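Naker Opens Registration for Household Sorting Service in Etlow

ETLOW - Naker, a provider of home organizing services, will extend its bedroom sorting program to Etlow households in June. The program began in Mahawong, where 62 homes have taken part.

Visits focus on bedrooms that also serve as closet, pantry and play area. Staff work with residents to group snacks, toiletries, clothing and toys, and to agree on a place for each. Open boxes are used for small items during the visit, and clothes are divided between hanging rails, wardrobes and cartons.
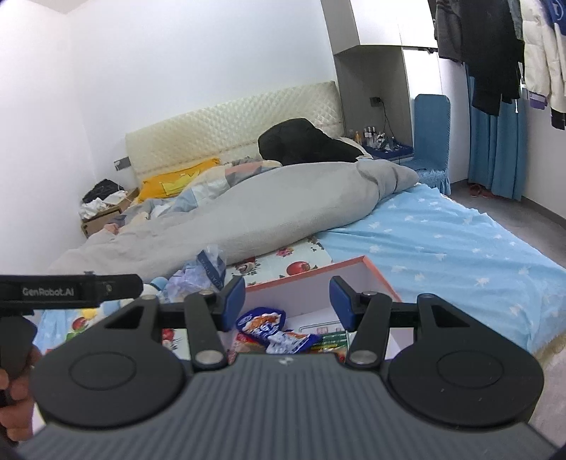 What Residents Can Expect

Each visit begins with the bed, which is cleared of packets, bags and plush toys before sheets, duvets and pillows are sorted. Nightstands and floor areas follow. Nothing is discarded without the consent of the resident.

A first visit lasts up to three hours. Residents receive a written storage plan within 24 hours - a second visit may be booked at a reduced rate.

Registration is open at the Naker office, 2453 Utach Road, Etlow. Office hours are 9 a.m. to 4 p.m.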